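4.2 The shared-workshop build

Reports of assembly robots built outside industry tend to stop at the point where the arm first does something useful. We were more interested in what happens afterwards, when other members of the workshop want the bench back and the person who wrote the scripts is on holiday. The build discussed in this section was set up at the Plisbridge workshop by Rahel Hollenstein and Waltraud Frei over two winters. Its stated goal was to fit out a desktop computer from parts laid out beside it, with no human hand inside the case between start and finish.

We should say at once that we doubt the goal was well chosen. A computer is put together once and then left alone for years. Hollenstein argued in her workshop notes that the task brings together several kinds of fit (a processor lowered into a socket, a card pushed into a slot, a drive slid into a bay) and so makes a fair test of a home-built cell. We accept the first half of that argument. The second half depends on how much of the difficulty has already been taken out by the fixture, and in our view the answer is a great deal.

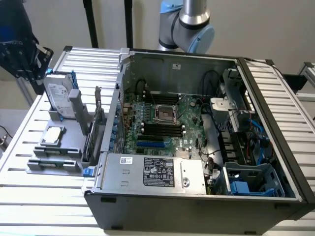

Figure 6. The Plisbridge cell with the tower case on its side and the parts tray to its left.

Each part on the tray has a place and a fixed way up. Frei redrew the tray many times, and the later log entries are mostly about the tray and hardly at all about the arm. When a run failed, the usual cure was a deeper recess or a tighter slot. This is sensible workshop practice, but it makes the headline claim hard to read. A success rate measured with the final tray tells us about the tray as much as about the control software, and the log doesn't let us pull the two apart.

The log lists 158 runs. Of these, 30 were made after the last change to the tray, and only those can be compared with one another. Hollenstein's summary pools the lot. We also found that a run stopped by hand was sometimes entered as a failure and sometimes left out, depending on who was at the bench. Brigitta Brunner, who went through the entries with us, could not recover a rule.

Cost is treated just as loosely. The figure of 700 euros quoted at the Skostthorpe meeting covers the table, the fixture and the wiring. It leaves out the arm and all of the labour.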